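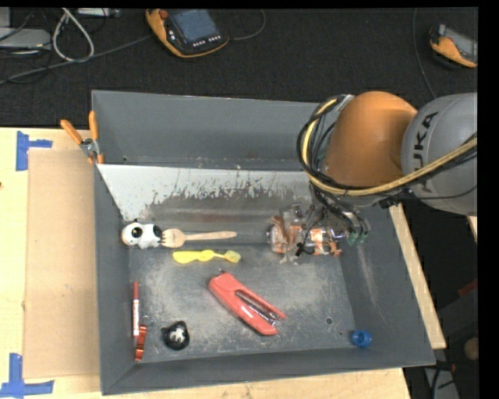 Rukness G2 Bin-Picking Gripper - Evaluation Kit

The G2 evaluation kit is for integrators who want to test the gripper on their own arm before ordering a production unit. It ships with the gripper, an adapter flange, a cable set and 2 sets of fingertips.

The kit is meant for mixed small parts picked from a deep bin: household goods, stationery, toys, caps and similar items with no fixed position. It is not rated for food contact or for washdown areas.

What's in the box

G2 gripper body
Adapter flange with screws and locating pin
Fingertips, soft and firm, one set each
Power and signal cable
Bidska I/O box
Printed wiring sheet

Specifications

Maximum payload: 600 g
Maximum opening: 45 mm
Control: digital I/O through the Bidska box, or serial
Fingertip change: by hand, one screw per finger

Setting up a comparison

Most customers run the G2 against the gripper they already have. Use the same bin, the same items and the same camera position for both. Clamp the bin to the table and mark its corners with tape so it can be put back after cleaning. Reteach the tool center point after every fingertip change, including a change between soft and firm tips of the same length.

Thin items lying close to a wall are the hardest case, and they should be logged separately from items in the open part of the bin. If the arm stops on contact with the floor, lower the approach speed before changing the force limit.

The Kesari test log supplied with the kit holds up to 2000 pick attempts per file. Each entry records the item label, approach angle, grip force and result. Files export as plain CSV.

Known limits

Round caps lying open side up may tip when gripped by the rim - use the soft tips. Small metal items with a polished surface need the firm tips and a slower close. Route cables with enough slack for full wrist rotation.

Ordering

Evaluation kits are sold through Tavares and can be returned against a production order. Replacement fingertips are stocked separately. Allow extra lead time for orders placed in October.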